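Lesezeit: 3 Minuten
Drucken | Per E-Mail senden
Suche Suchbegriff eingeben Los

Projektbericht: Mehrwegbeutel im Wäscheservice von Brokeso

1. Ausgangslage

Im Wahlfach Nachhaltige Dienstleistungen haben wir den Textilservice Brokeso in Drusville ein Semester lang begleitet. Der Betrieb wäscht für Privathaushalte und kleine Pensionen und liefert die Wäsche nach Hause. Bis zum letzten Jahr ging jede Lieferung in einer Folie aus dem Haus. Seit dem Frühjahr bietet Brokeso den Tarif Voyle an: Die Kundschaft bekommt Stoffbeutel, die bei der nächsten Abholung zurückgehen.

Unsere Frage lautete, ob die Beutel tatsächlich zurückkommen und was der Tarif die Haushalte kostet.

2. Vorgehen

Wir haben die Lieferscheine eines Quartals ausgewertet, insgesamt 751 Stück. Dazu kamen 13 Gespräche mit Haushalten, die den Tarif nutzen. Die Gespräche fanden meist am Telefon statt und dauerten höchstens 20 Minuten. Pensionen haben wir weggelassen — dort gelten eigene Verträge.

Die Daten stammen aus der Tourensoftware Imora. Rückgaben werden darin von Hand eingetragen. An einigen Tagen fehlten die Einträge ganz, diese Scheine haben wir getrennt abgelegt und nicht mitgerechnet.

3. Ergebnisse

Die meisten Beutel kommen mit der nächsten Abholung zurück. Verspätungen gibt es vor allem bei Haushalten, die nur alle paar Wochen bestellen. Mehrere Befragte erzählten, dass sie die Beutel zwischendurch selbst benutzen, für Socken, für Kinderwäsche oder auf Reisen. Als Verlust gilt ein Beutel bei Brokeso erst nach drei Monaten.

Der Betrieb hat nach eigener Aussage über 2.000 Beutel angeschafft. Für den jetzigen Kundenstamm reicht das aus. Im Dezember wurde es trotzdem knapp, weil viele Haushalte vor den Feiertagen Bettwäsche und Tischdecken zugleich abgaben.

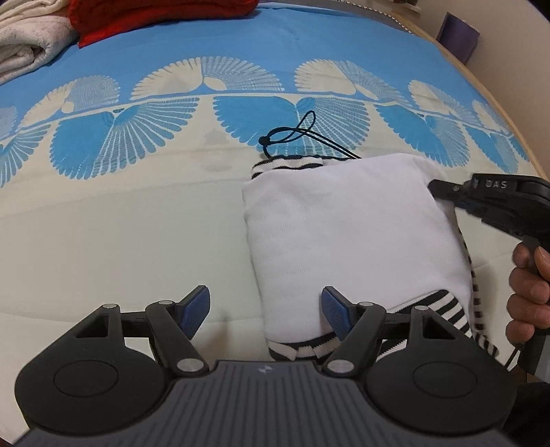 Abb. 1: Weißer Stoffbeutel auf einer Tagesdecke in Blau und Creme

4. Kritik und Vorschläge

Das Pfand wird erst auf der zweiten Rechnung ausgewiesen. Das hat fast alle Befragten verwirrt. Wir schlagen vor, es gleich bei der Bestellung zu nennen. Außerdem sollte Imora eine Pflichteingabe für Rückgaben erhalten — sonst bleibt jede Auswertung lückenhaft.

Nicht untersucht haben wir den Wasser- und Stromverbrauch beim Waschen der Beutel. Dafür fehlten uns Messgeräte an den Maschinen. Eine Folgegruppe könnte hier ansetzen, Brokeso hat dem bereits zugestimmt.

Drucken | Per E-Mail senden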